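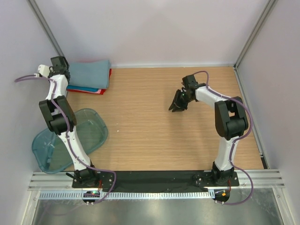 Gavalas Textile Care Collection: Folding and Storage

The Gavalas collection records how household cloths are folded and put away. It was opened in August and is maintained by Simão Garcia. Pictures are added as each part of the work is completed.

Folded cloths on the worktop. The surface has a light wood grain, with pale walls at the back and on both sides.
Catalogue entry 63, Household Linen.

Pictures may be reproduced for teaching purposes, provided that the collection is credited. Requests should be made in writing to the Gavalas office.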